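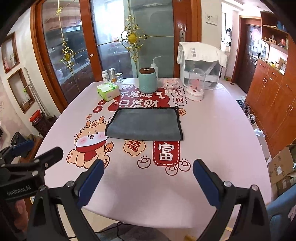
The Table at Trondside

Home gallery: tables and cloths

Welcome to the table page, and do stay as long as you like! I started these gallery pages when we moved into Trondside, meaning to do one for every room, and then I got as far as the table and found I had far more to say about it than I had about the hall or the landing. Everything in our house ends up on it sooner or later. Parcels are opened there, buttons are sewn on there, letters to the council are written and then torn up there, and once in a while we even manage a proper supper.

The cloth

I can't tell you how fond I am of this pale pink cloth. I bought it from a market stall in Ballow in August, from a lady who had a whole heap of them folded under the counter, and I very nearly came home with a plain one (sensible, beige, would have gone with everything). Then she shook this one out and there was the little dragon, winking away in his red scarf, and that was the end of beige.

It's a good luck cloth, covered in cheerful wishes for money and good fortune. My favourite is the dark red cloud, 不发脾气 只发财, which comes out in English as something like "don't lose your temper, just get rich". The joke is in the 发, the same word doing both jobs, and I wish I could make it work half so well in English. I have been known to point at it when the washing-up is being argued over. The speech bubble beside it says 发大财, make a great fortune, and there's 福 for blessings and a big bold 富 for wealth, with gold ingots drawn round it in case anyone missed the point. No sign of the fortune so far, but we live in hope.

What lives on it

The far side is where things gather. I do clear it, and by the next evening there's a row again: tissues, bottles, a jar, a canister or two. The teal canister with the dark brown lid is the one I'd save in a flood, as I think it's such a lovely round shape, and the colour sits so nicely against the pink. The small pink and white figure keeps it company, and I've grown used to saying good morning to it.

The grey cloth with the black edging is folded in the middle, and I do like a cloth with a loop on the corner, because then it can go on a hook. I was brought up to fold cloths and not to bunch them, and it has stuck with me all these years.

A word on looking after a printed cloth

Several of you wrote after the Lindine page to ask how I keep the colours bright. I wipe up spills straight away, I keep hot pans well off it, and I never scrub at the printing. Tea is the worst of it in our house. A soft cloth and a drop of soapy water, left for about 20 minutes, sees to most marks, and if it doesn't I move a canister over the spot.

The Nartey kitchen shelves are next, once I've dusted them.

Page last updated 10/10/23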